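Skin Growth Archive, Farnby
Workbook entry, January 9, 2025

Sorting of the Nitetti bequest continued. The collection holds 900 case cards on horn-like growths of the skin, of which 50 have now been read and entered. In 25 the site is given as the scalp or forehead. Length is recorded in inches on the older cards and has been left unconverted.

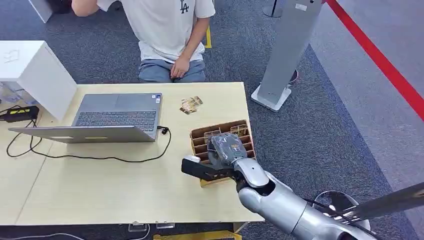 Fig. 1. Open laptop at the desk.

Box 2 was found to contain letters from the Vamgate clinic, filed among the cards without numbers. These have been moved to a separate folder and are not to be entered until their dates are settled. Where a card says only "horn, removed", the field for tissue report is to be left blank.

The Paulauskas index disagrees with the cards on spelling of place names. The card spelling is to be kept. Box 3 to follow.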